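Serholm hand-teaching kit, second version

I paid 461 for this in February, mostly because Pádraig Ó Briain kept telling me his had learned to tidy a shelf. Mine hasn't. You hold the controller, the arm copies you, and after enough goes the thing is meant to manage alone. The booklet says 33 goes per task. I did 60 on one grocery job before I saw anything I'd call learning, and even then it only coped if I set things out the way I had during teaching.

The controller itself is decent. Light, no lag I could feel, and the trigger gives you fine control of the squeeze. My complaint is that you can't feel the squeeze at all, so you end up teaching the robot your own guesswork. The older Rirex set, at 295, had a buzz in the handle for that – crude, but I missed it.

The software (Ulberg) saves every go, good or bad, and deleting the bad ones takes four clicks each. By late evening I'd stopped bothering, and I suspect it shows.

Wrist views are sharp enough to teach from, just. Small print goes soft up close.

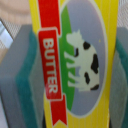
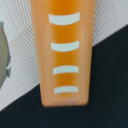 Wrist views: butter carton between the fingers (first), orange piece with the white stripes over mesh and black (second).

Three out of five. I'd wait for the next version.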